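Home | About | Treatments | Members | Minutes | Contact

Pundell Skincare and Massage Circle
Minutes of the meeting held Sep 7, 2023

The previous minutes were agreed, apart from the spelling of exfoliate, which was corrected in two different ways.

Hand cream trial. Of 38 trial pots given out, two came back with the form filled in. One said "nice". The other said "greasy, but nice". The meeting took this as encouraging and will ask again in October.

Bilen order. Bilen want £265 for the next case of rosehip oil. It was felt that this was a lot for something that smells of hedge. Agreed to ask Perkard for a price — politely this time.
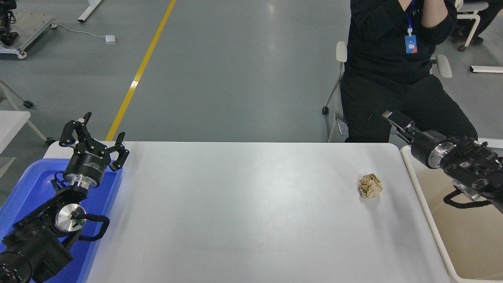
Crumpled brown paper on a white table

Sun cream talk. Well received. Several members said they would now wear it all year, then went and sat outside without any.

Patch testing. Members are reminded to try new products on the inner arm first and wait a day. The face is not the inner arm.

Any other business. A request for warmer towels was noted, as it was last time.

Meeting closed early, the biscuits having run out.

Recent items
Huenchumán clay masks: members' notes
Dry elbows, a discussion
Minutes archive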